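**Ticket 352 — old desktop won't start, beeps then nothing**
Opened by: Slamet Kwok
Assigned to: Roxana Ccori
Status: open, waiting on parts

Hi Slamet, Roxana here, picking this one up from Bernadette. I've read your notes (thank you for writing down the beeps, hardly anyone does!) and I've had the lid off the Dravness machine this morning.

As you asked, I'm starting with the memory and the processor before spending your money on anything else. The board has four memory slots with the little white latches at each end, and there's a fair bit of dust down one side of it, by the round capacitors. The socket is bare too, with the metal load plate up. I'm going to go over all of it with a soft brush before anything gets pushed back in — grit in a memory slot is a proper nuisance and I've been caught by it before.

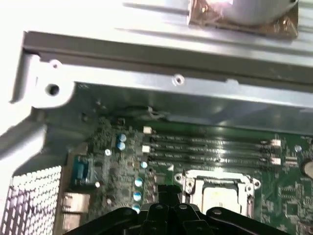
**Can I put just one stick of memory back in to test it?**
One stick is fine, and it's how I'd do it. Start with the slot the manual lists first, press until both latches click, and try to start the machine. If it beeps the same way, swap to the other stick before you try another slot, otherwise you won't know which of the two is at fault.

**2023-06-06, update**

Right, a bit more to report. I rang Clémence at Ersoy about the memory and she has a matching pair put by, so no panic there. The processor you posted with the machine is in its tray on my shelf. I've had a good look at the pins with the magnifier and I can't see anything bent, so it can go back in once the paste arrives.

The other thing on your list was the clock losing its time whenever you unplug it. My money is on the coin cell. It sits in its own holder on the board, so it's an easy swap and costs next to nothing. I'd like to do it while I'm in there anyway, if you're happy with that?

The cabling is going to need some patience. There's a lot of black cable coming down from under the drive cage and crossing over itself on the right, and I'd rather tie some of it back now than fight it when the cooler goes on. The thin red and blue wires are staying plugged in where they are. I don't want to guess at those later! 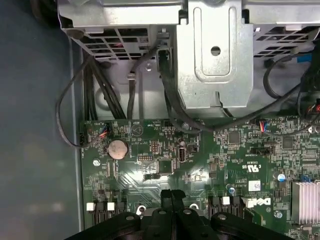 *Cables under the drive cage, before tying back. Coin cell still in its holder.*

Still to do:

- brush out the board and slots
- new coin cell
- processor, paste, cooler
- one stick of memory, then the other
- tie back the cables on the right

Could you let me know whether the Orby power lead is the one you always used with it? Romain has a spare I can borrow if not.

Roxana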